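Foltlow Library to Extend Evening Hours in the New Year

**Wednesday, December 21, 2022**

The Foltlow Public Library will remain open until 9 p.m. on weeknights beginning in the new year, following a vote by the Library Board on Monday evening. The main reading room, the children's wing and the Derano Street branch are all included in the change.
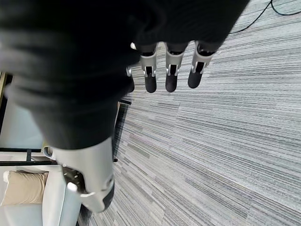

**Zulmira Esteves**
*Staff Writer, Office of Public Information*

The extended schedule will run through the end of April, when the Board will review attendance and operating costs. Closing time at both locations is currently 6 p.m. Weekend hours will stay the same.

Residents asked for later hours in a survey conducted this fall. The library received 1013 completed forms, and evening access was the most frequent request. Many who responded said they work during the day and are unable to return materials or use the public computers before closing.

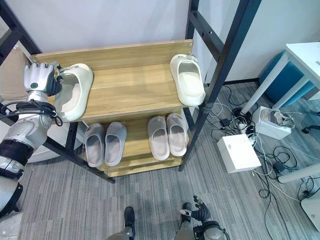

*A white slipper on the top shelf of a wooden rack.*

"The Board has heard this request for several years, and funding is now in place," said Matilde Prata, director of library services. "We ask patrons to use the added hours so that the review in April reflects real demand."

Costs will be met from the current operating budget and a grant from the Gouveia Fund. The grant also covers 100 new titles in large print and the repair of the

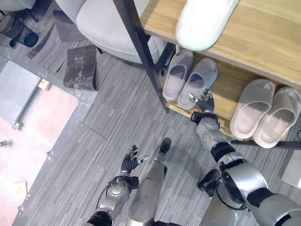
study tables on the second floor. Two part-time positions will be posted next week. Applicants should be available at least three evenings a week.

Parking in the Cliven Avenue lot will be free after 5 p.m. for library visitors. The book drop at the Derano Street branch will be closed for the first week of January while the lock is replaced, and no late fees will be charged on items due during that period.
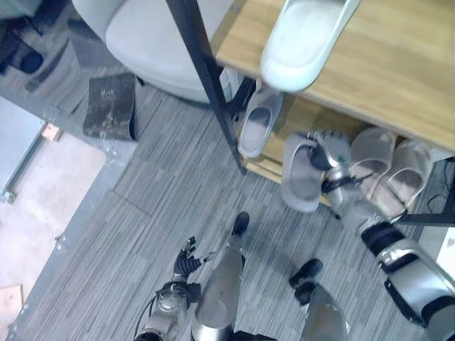 *Lower shelf of the rack, with a light gray slipper.*

Questions about the new schedule may be directed to the main desk or to Room 206 at Town Hall during regular business hours.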